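Gristow Help Desk Home Tickets Knowledge Base My Account

31 January 2024
By Callia Support

Ticket: Washer stops before final spin, error 73

Status: Closed

Reported problem

The customer has a Haugland front-load washer in a ground floor laundry room. The machine fills, washes and drains, then stops before the last spin. The display shows 73 and the door stays locked until the power is switched off at the wall. It happens on the cotton and mixed programs. The quick program finishes as it should. The machine was moved to the other side of the room in March of last year and ran well for months after that.

First reply

Error 73 on this model means the control board gave up trying to balance the load. The cause can be the load itself, the feet, a drain that is slow at the end of the cycle, or a worn damper. We asked the customer to check the floor first, and to look under the furniture next to the washer for anything that could be touching the cabinet or the drain hose. 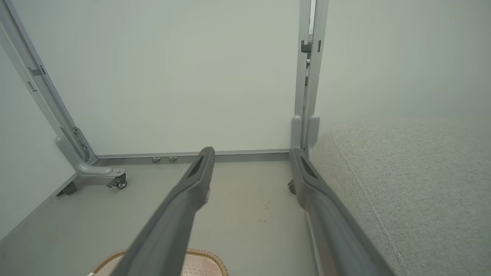
Low space under the furniture, with the back panel and bottom rail.

The customer found no contact between the furniture and the washer. A level placed on top of the washer showed the front right corner low. We sent the steps below.

Step 1. Level the machine

Loosen the lock nut on the low foot and turn the foot until the level reads true in both directions. Tighten the nut up against the cabinet. Press down on opposite corners — the machine should not rock.

Result: rocking gone. Error came back on the next cotton wash.

Step 2. Change the load

A single heavy item will not spread out in the drum. Wash it with two or three pieces of similar weight, and shake everything loose before it goes in. Do not mix bath mats with shirts.

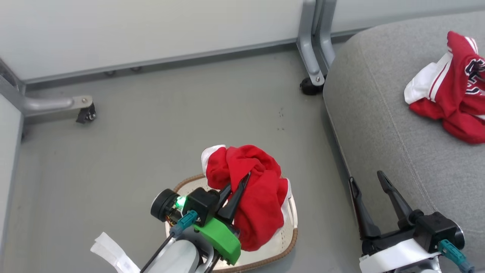
Step 3. Clean the drain filter

Switch off, put a flat pan under the flap, and drain through the small hose before opening the cap. Check that the impeller behind the filter turns by hand.

Result: lint and 2 coins removed. Cotton 40 ran to the end once, then failed with 73 on the second try.

Step 4. Check the drain hose

The top of the hose loop has to sit above the water line in the drum. The customer reported that it had slipped down behind the cabinet, and that the end was pushed far into the standpipe. This lets water siphon back and leaves the load too heavy to balance. We asked for the hose to be pulled up, fixed with the Madia clip from the spare parts bag, and left no more than a hand's width inside the pipe.

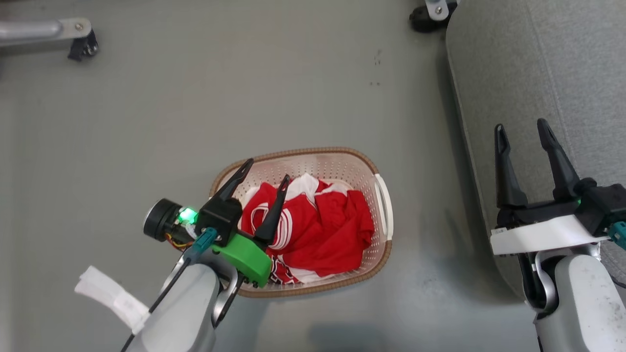

After that the customer ran cotton 40 again with a normal mixed load, then the same program with towels only. Both finished with a full spin and no error. The door unlocked by itself each time.

Closing note

Dampers were not tested. If 73 comes back with the hose in place, reopen this ticket and give the program, the type of load and the point where the machine stopped. Do not reset the board first — the stored codes are lost when you do.

Contact support | © Gristow | Back to top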